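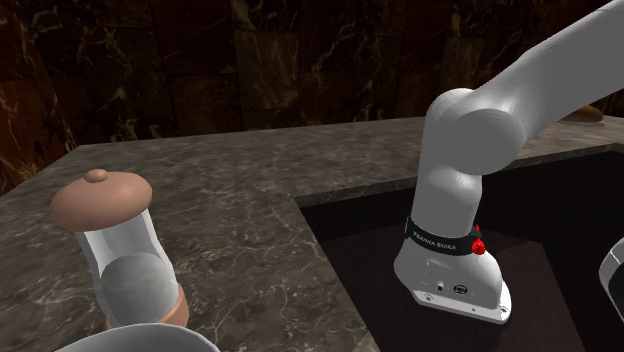 Page last changed: Wednesday, 4:40 pm

Sourdough starter log, Preltcombe kitchen bench

OK so the rye jar is back! I fed it before lunch with the Curkari flour (the coarse one, the fine bag ran out and I keep forgetting to order more) and by mid-afternoon it had climbed well past the rubber band. Smells like green apples, a bit of nail polish still, but much less than on the last page. I'm keeping it on the shelf over the radiator for now, please don't move it back to the window.

The white jar is a different story. Same water, same spoon, same feeding time, and it just sits there with a few sad bubbles around the edge. I gave it 2 feedings close together and all I got was a thin gray liquid on top, which I stirred back in. Next try is a 50/50 mix with the rye flour, just one round, then back to plain white.

Test loaf went in from the rye jar anyway, 446 g of flour, salt as usual, overnight in the fridge. Dough was slack and stuck to everything (my sleeves too) but it held its shape in the Jemeleck basket better than the last one did. Crust good, crumb tight near the bottom. I think I cut it short on the bulk rise, the room was cold and I got impatient.
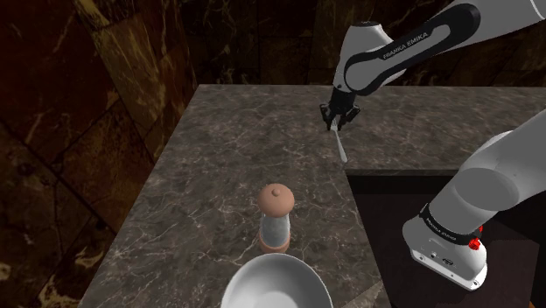
Can the rye jar skip a day if it's in the fridge?
It can go up to 6 days between feedings in there, but give it a feeding at room temperature before you bake with it.

Still to do: wash the Matar tubs, relabel the lids, and find out why the proofing box reads 55 when I set it lower.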